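Who Is the Big Bottle For?

I live alone, I cook most nights, and I would like to buy one stick of celery. I've wanted this for years. What I can buy at the Skinda in Tiltdale is a head of celery the size of a toddler's leg, wrapped in plastic, and every time I bring one home I know exactly how the story goes. I use two stalks in a soup, the rest goes in the crisper drawer, and a couple of weeks later I pull out something you could tie in a bow.

So this is me complaining about package sizes, and I'm going to do it at some length!

My view is simple enough. Grocery stores are still laid out for a family of five who all love the same cereal, and a huge share of the people pushing carts through them are shopping for one or two. Look around on any evening. There's a guy with a basket and a single chicken breast he had to ask for at the counter. There's a couple standing in front of the yogurt arguing about whether they can get through the big tub before it grows a coat. I feel like I know these people (I am these people).

The price tags don't help. At Skinda the little bottle of dish soap, olive oil, juice, you name it, costs nearly as much as the giant one, and the shelf label practically scolds you for picking it up. We've been trained to look at that unit price and feel smart when we get the big one. But the unit price only works if you use all the units! If half my bag of spinach turns to slime, I paid double for the other half, and I also had to touch the slime.

What really got me going was a sale last March. Kramer, the warehouse place out by the highway in Surnon, was doing napkins in packs of 1,000 and paper plates in packs of 300, and I stood there with a pack in my arms doing the math on how many birthdays that was. I don't have that many birthdays left. I bought them anyway. They're in the hall closet, where I used to keep my coats.

Now, the usual answer to all this is that you should be organized. Split it up, freeze it, label it, plan ahead. And sure, I do some of that. I freeze broth and lemon juice and the end of the tomato paste, and I have a drawer full of little lumps in bags that I was very proud of on the day I made them.
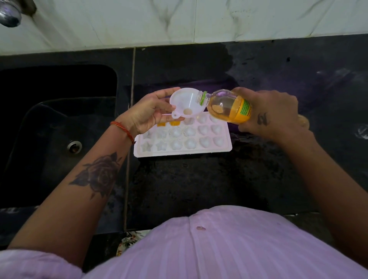 Filling the ice cube tray with a bottle and a small funnel

But think about what that answer is asking. The store sells me more than I need, and then the job of turning it into a sensible amount gets moved to my kitchen, on my time, with my freezer bags and my electricity. I've had whole Sunday-type afternoons vanish into portioning a pork shoulder. It's a second shift. People with big freezers and free evenings do fine, and everybody else just throws food out and feels bad about it, which I think is pretty unfair when they never wanted that much in the first place.

And then there's my mother's generation, who'll tell you they never wasted a thing. I believe them! They also had a butcher who'd cut two slices of ham if you asked for two slices of ham, and a produce stand where you picked out your own three carrots. My grandmother bought eggs in whatever number she felt like. It wasn't a virtue contest, the shop just sold it that way.

I kept my receipts for a while this summer, which I don't recommend if you enjoy sleeping. By 30th August I had 26 of them in a shoebox, and I went through and circled everything I'd bought and hadn't finished. Parsley, on nearly every receipt. Buttermilk, obviously (has anyone in history used up a carton of buttermilk?). Hot dog buns, which don't match the hot dogs and never have. A jar of capers I'd apparently bought while owning a jar of capers. I didn't add up the total and you can't make me. 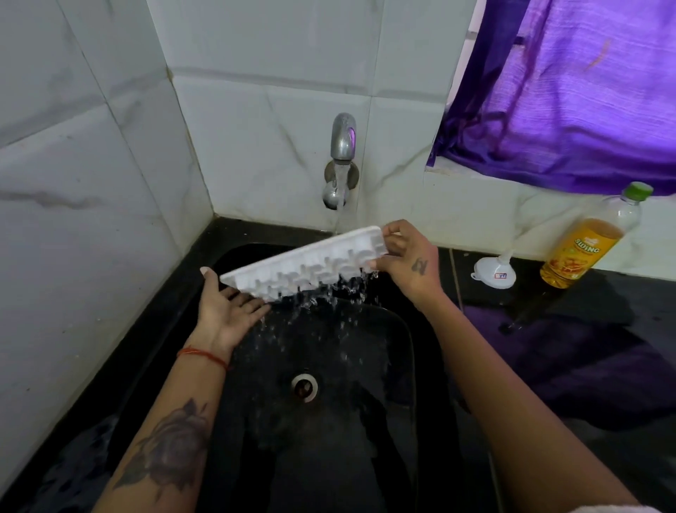
One reader, writing in after I grumbled about this in my last column, thinks I've got it backward: small packages mean more plastic per bite, she says, and if stores start selling single celery stalks they'll each come in their own little sleeve and I'll be back here complaining about the sleeves.

Okay, yes, I probably will. It's a fair hit. I've seen the individually wrapped potato and I didn't care for it. But I don't think small has to mean wrapped. Tie the celery with a rubber band and let me pull off what I want. Put the rice and the lentils in bins with a scoop. Let the deli counter cut half a block of cheese without the person behind me sighing. Skinda already does this with mushrooms, and I've watched people happily pick out five mushrooms with real care, like they were choosing a puppy.

I'd even pay more for it. I mean that! Charge me a little extra per ounce and let me walk out with the ounces I'm going to eat. I'd come out ahead, and so would my crisper drawer.

Families can keep the giant stuff, I have nothing against them. My sister has four kids and goes through milk like a car wash goes through water, and Kramer makes perfect sense for her. She can also have the napkins. I've got most of them left, and I'm going to need somewhere to hang my coat by winter.

Contact us | Copyright Tiltdale community pages | Back to top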